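Speaker notes – Remote sittings and the record: what the Cinier procedure changed
Session 3, Aug 11, 2018
Speaker: Leena Koivisto

Opening (keep under two minutes)
The topic is narrow. It covers bilateral meetings between parliamentary delegations held by video link, and the status of what is said in them. Trade content is out of scope. Refer trade questions to Ilari Heinonen, who speaks after the break.

Background
Before the Cinier procedure, a meeting between two speakers of parliament counted as official only if both delegations were in the same building. A call could prepare a meeting but could not replace one. Joint statements were signed on paper and exchanged by courier.
The procedure allows three things by link: an opening exchange, a working session, and adoption of a joint statement. It does not allow signature of an agreement. Repeat this – it was misreported in June.
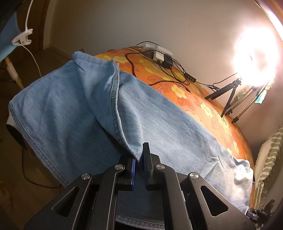 Folded corner, blue denim on orange floral cloth.

Point 1. Credentials
Each side sends a list of delegates before the call. The clerk reads the list aloud and each delegate answers. A delegate who joins after the roll is an observer and is not entered as a participant. Heikki Mustonen's office objected to this rule in writing. The objection is in the handout, page 2.

Point 2. Interpretation
Consecutive, not simultaneous. The interpreted version is not the record. The record is the original-language transcript from each side, with both transcripts attached to the statement.
Cost: 408 pages of transcript in the first year, against 70 for the last year of in-person meetings. Pause here. The increase comes mostly from attaching both languages in full.

Point 3. Amendments during the call
An amendment to a draft statement must be read out in both languages before it is adopted. Text sent by chat has no standing. In the Astero talks the two chambers adopted different wording in paragraph 4, and the correction took 611 words of explanatory note for a change of one verb.

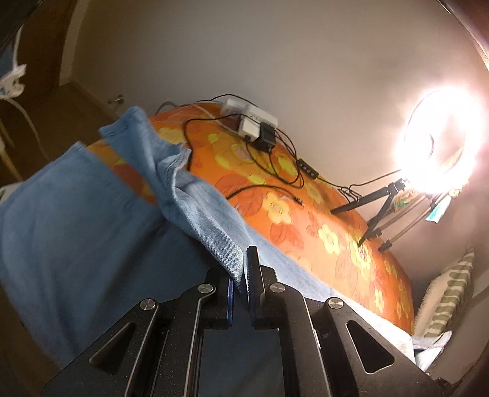
Raili Tikkanen, in a written comment on the draft of this talk, disagreed with the last point: "The verb was the whole dispute. 'Welcomes' and 'notes' are different positions, and a long note was the right length. I would not present it as waste."
Response: accepted. Say "took" and move on. Do not use the word waste.

Point 4. Publication
Both chambers publish on the same day, at an hour agreed during the call. If one side publishes early, the other may release its own transcript without waiting. This has happened once, with the Broltireck statement.

If asked about security of the link
Say that the technical annex is restricted. Valtteri Hyvönen can confirm which sections may be quoted.

If asked about the Kiiskinen proposal
It would extend the procedure to committee chairs. It has been tabled and has no date for debate. No position from this office.

Last slide
Contact address and handout reference. Leave it up during questions.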